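After the Plant: Retraining and the Long Search for Work in Marlow

When the Barroso works closed its assembly hall, the town of Marlow lost its largest private employer. Most of the people who had worked there were over 40, and many had never written a job application. The regional employment office opened a transition program the same month. Till Hinrichs has directed it from the beginning, and he agreed to speak with this bulletin about what the program has achieved, where it has fallen short, and what he expects from the coming budget year.

Mr. Hinrichs began by asking that the closure not be described as a surprise. Orders had been falling for several years, and the works council had been informed of the company's position well before the public announcement. "People knew," he said. "They talked about it at lunch. But knowing that a plant may close and planning your own life around it are two separate matters. A man with a mortgage and two children in school will keep going to his shift until the last one."

The program registered 2000 people in its first year. This figure includes employees of the works itself and those of the smaller firms that supplied it with packaging, cleaning, transport and meals. Mr. Hinrichs considers the second group to have been poorly served at the start. The severance agreement negotiated at Barroso applied only to direct employees, and workers at the suppliers were often dismissed on short notice, with no transition pay.

"We had a woman who had cooked in the plant canteen for most of her working life," he recalled. "She was employed by a catering contractor. On paper she had nothing to do with the closure. She came to our office and the first form we gave her did not have a box for her situation. We changed the form, but it took us until November, and I regret that."

Asked what happens when a person registers, he described a first meeting of one hour, followed by a written plan that both sides sign. The plan sets out what training the person will attend, what kinds of work they will accept, and how far they are prepared to travel. It is reviewed every eight weeks. Mr. Hinrichs defended the signature, which has been criticized by the unions as an unnecessary pressure on people already in difficulty.

"The office signs as well," he said. "If we promise a place in a welding course and there is no place, the person can hold up that sheet of paper and ask us why. Several have done so. I have sat in those meetings and they are uncomfortable for me, as they should be."

Age has been the most stubborn obstacle. Among participants under 35, most found a new position before their benefits ran out. Among those past 50, the results were much weaker. Mr. Hinrichs spoke at length about one former line supervisor, aged 59, who completed two certificates in warehouse management and sent out 80 applications. He received four replies and no invitation to an interview.

"He brought me the list," Mr. Hinrichs said. "Every company, every date, in his own handwriting. I had no good answer for him. I can tell an employer that an older worker is reliable and knows how to run a team. I cannot make the employer read the letter."

The man was later hired by Dosard, a logistics company that had opened a depot outside the town, after the program arranged for a group of applicants to spend a trial week there. The office now regards trial weeks as its most useful tool for older participants. They are unpaid by the host company, but benefits continue and travel costs are covered. The unions have asked for a limit on how often one company may use them. Mr. Hinrichs agrees with the request and said a rule is being drafted.

He was more cautious on the subject of wages. Those who have found work generally earn less than before, and a large share of the new contracts are for a fixed term. The public figures count a six-month contract as a successful placement. He was asked whether this gives a fair account.

"It gives a partial account," he replied. "The ministry defines what a placement is, and we report according to that definition. Internally we also look at who is still in work a year later. That number is lower, and I would like to see it published. A family cannot plan on six months. They do not move, they do not repair the roof, they put off everything."

The effects on the town itself have been gradual. Two bakeries and a hardware store have closed on the main street, and the swimming pool has shortened its hours. Enrollment at the primary school has declined as younger families leave for the coast. Mr. Hinrichs, who lives in Marlow, noted that these changes do not appear in any statistic his office keeps. He also spoke about the health of those who remain without work. Counselors are now trained to recognize signs of depression, and a psychologist holds office hours twice a month.

"The first months are often all right," he said. "There is severance money, there is work to do on the house. The hard period comes later, when the phone has stopped ringing and a person begins to avoid his old colleagues. Men especially will not say that they are ashamed. They say that they are busy."

In response, the program moved part of its work out of the employment office. Group sessions are now held at Lellotholm, a former guesthouse that the municipality made available at a low rent. Participants had said that they disliked being seen in the waiting room of the public office, and attendance has improved since the change. The rooms are used for application workshops in the morning and for language and computer classes after 4 p.m.

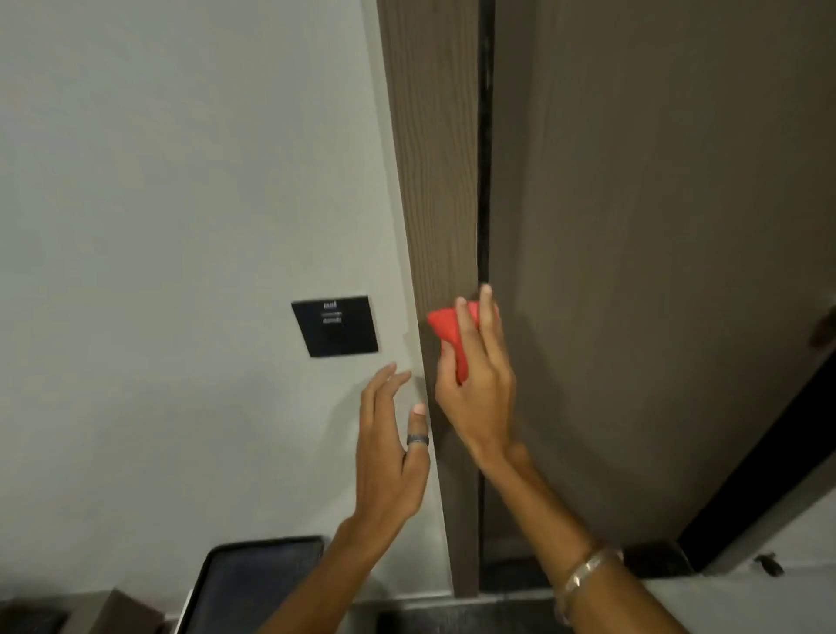 Wall panel beside a wooden door jamb.

Mr. Hinrichs stressed that the setting alone does not create jobs. The region still has more applicants than openings, and the positions that stay vacant, chiefly in nursing care and electrical installation, require qualifications that take years to obtain. He would like the state to pay full benefits for the whole length of such training. Under the current rules, support ends after the first year, and participants who cannot afford to continue drop out.

"We lose good people at that point," he said. "They have done the hardest part, they have gone back to a classroom at 45, and then they take a job in a parking garage because the rent is due. I have made this argument to the ministry three times in writing. I will make it again."

Funding for the program is secured until the end of the coming budget year. A request for extension has been submitted, together with the one-year employment figures that Mr. Hinrichs wishes to see made public. The ministry has confirmed receipt of the request and has not yet set a date for its decision. Former employees of supplier firms who have not registered may still do so at the employment office in Marlow, and no proof of direct employment at the Barroso works is required.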